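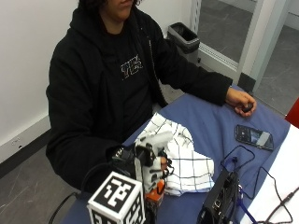

The Great Locker Reckoning, Part Two

January 17, 2023

Long-time residents of Stendville Court will remember the first Locker Reckoning, held one August in a heat wave, when we learned what happens to a box of beeswax candles on a concrete floor. We have chosen January for the second. If your candles melt this time, please call the fire department.

The basics are simple. Every storage locker on the lower level has to be emptied far enough from its back wall that the crew from Tkachenko can get at the pipes. They need the width of one plumber. Ihor Savchuk has kindly offered his own shoulders as a guide for anybody wondering if they've cleared enough, and he can be found most evenings near the bike racks looking sceptical.

Locker 119 is the one everybody asks about. It has been padlocked for seven years and is not assigned to any unit on the current list. If it's yours, please tell Siham Mahrous at the office before the bolt cutters come out. She would also like to hear from whoever wrote "KEEP SHUT" on the door in grease pencil, mostly out of curiosity.

What to do with what you find

A fair bit of it will be Christmas. It's the season for shoving decorations back downstairs, and we would ask you to hold off until the pipes are finished, even if that means sharing your living room with a plastic reindeer into February. Krisztina Sipos in unit 11 has had hers up since 2021 and reports no ill effects.
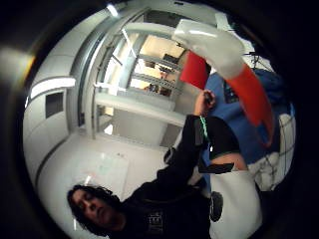

Red and white, held aloft.

Anything you no longer want but somebody else might can go on the giveaway table in the lobby. Label it with a colour dot from the roll: green for "take it", yellow for "works, but ask me about the noise". There is no dot for "broken, but my brother-in-law could fix it". We tried that last time and ended up with a lobby full of bread makers.

Paint, batteries and propane cylinders can't go on the table, or in the bins, or behind the cedar hedge, where we do look. The Lotia depot on Mendon Road takes all of them and will even give you up to 100 litres of leftover paint in return if you aren't fussy. The stairwell beige came from there. So did the stairwell other beige.

Furniture needs a booking on the freight elevator. Damilola Chukwu keeps the sheet and will defend it. Please don't attempt a chesterfield in the regular elevator "on a bit of an angle". The dent at the third floor is still there for anyone wishing to study the method. 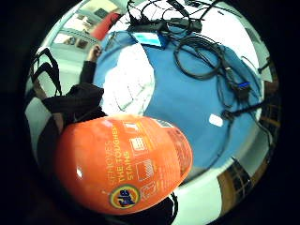
Can I leave my things in the hallway outside my unit while the work is on?
The hallways have to stay clear, but the party room will be open as overflow storage for the whole period. Tag your boxes with your unit number and stack them along the window side.

Yaryna Prokopenko has the party room key and asks that you knock, and then knock again, as she is learning the accordion. Lessons, she adds, are going well. Units on either side of hers have been invited to submit their own assessment for the next newsletter.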